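Quiet Rooms: What Our Town Sounds Like After 9 p.m.

Project report, Environmental Studies elective
Guadalupe Tapia and Sarahí Cuautle

Why we picked this

We both live near Dindell Road, and we both sleep badly. That was the whole starting point! Sarahí had read that steady noise bothers people less than noise that comes and goes, and we wanted to know if that was true on our own streets. Our teacher let us borrow two sound meters for the month of November, and we got a little carried away.

What we did

We chose 13 bedrooms belonging to friends, cousins and neighbors. Each one got a meter on a shelf or dresser, away from the window, between 9 p.m. and 6 a.m. The meter saved the loudest moment in every five-minute block. After throwing out the nights when somebody forgot to charge it (mostly Guadalupe), we had 1134 readings from weeknights and 1069 from weekends. We also handed out a short sleep diary with a score from one to ten for each morning.

Typing it all into the spreadsheet took longer than collecting it. If you ever do this, agree on how to write the time before you start. We had three different ways and had to fix every row.

What we found

The loudest bedrooms were on Ballen Street, near the bus stop, and that surprised no one. The fun part was the sleep scores. People on Ballen Street gave their nights an average score of 8, which was better than the score from the quiet cul-de-sac behind Vieira Park! When we asked, the Ballen Street families said they don't hear the buses anymore. The Vieira Park families had one barking dog, and they heard it every single time.

Weekends were louder until 1 a.m. and then much quieter than weeknights. We think the early delivery trucks explain the second half of that, but we would need a meter outdoors to be sure.

The room itself

We got really interested in how much the inside of a room matters. Curtains, rugs and a full bookcase all soak up sound, and bare walls bounce it back. We clapped in every bedroom and you can hear the difference right away, even without a meter.

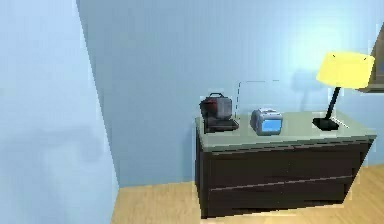

Sarahí Cuautle

A smooth wall and a hard-topped dresser won't do much for an echo. One of our cousins hung a quilt over her bed halfway through the month, and her clap test went from a sharp ring to a dull thud. Her sleep scores went up too, though she also stopped drinking soda at dinner that week, so we can't give the quilt all the credit.

What we would change

More diaries, for sure. Several people filled theirs in from memory at the end of the week, and those scores look suspiciously alike. We would also like to try the Trundov neighborhood, where the new road is opening, and measure before and after. Guadalupe has already asked to borrow the meters again in the spring.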